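Braltik Should Stop Saving Its Best Players for Europe

By Povilas Lill
August 6, 2019 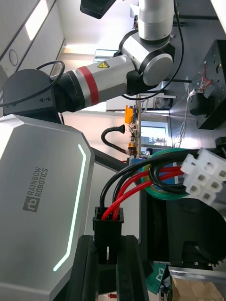
A silver robot arm and a body panel with the Rainbow Robotics name on it.

Braltik have lost 3 league matches already, and the coach's answer is the same after each one. The squad is tired, the European tie is coming, and the league is long. I have heard it enough times now that I would like to argue with it.

Mārtiņš Rebane is a good coach. He took over in December with the club in ninth place and got them into the qualifying rounds, and he deserves credit for it. But since the European matches began he has treated the league as a place to rest people. Against Sepp he changed eight starters. Against Gillia he left both regular center backs at home, and the visitors scored twice from corners before halftime. The second goal was a free header from six yards out. A first-choice defense clears that ball.

The club points to minutes. The captain has played 315 of them in the league and 294 in Europe, and we are told that no midfielder can keep that up until winter. Maybe so. He is 24 years old and has never had a serious injury. Players at Cenda carry a heavier load with a smaller squad, and Cenda are 5 points ahead of us.

I don't think rotation is wrong. Two or three changes a match is normal, and the young left back has earned his games. What I object to is changing the whole spine of the team at once. A new goalkeeper behind two new center backs, with a new holding midfielder in front of them, is asking for trouble. They have barely trained together and it shows every time the ball goes wide.

There is also the matter of money. A good run in Europe pays well, and the board knows it. But the way back into Europe next year goes through the league, and a club that finishes sixth will be watching other people's matches all summer.

Then there are the supporters. The Gillia match cost the same as any other, and people who drove two hours to see it got half a team. Some of them left after the second goal — I was sitting near the exit and had to stand up for most of them.

Cenda come to our place next, four days before the return leg. Rebane will be tempted to rest people again. He should play his strongest back four and his captain, and take them off at the hour if the score allows.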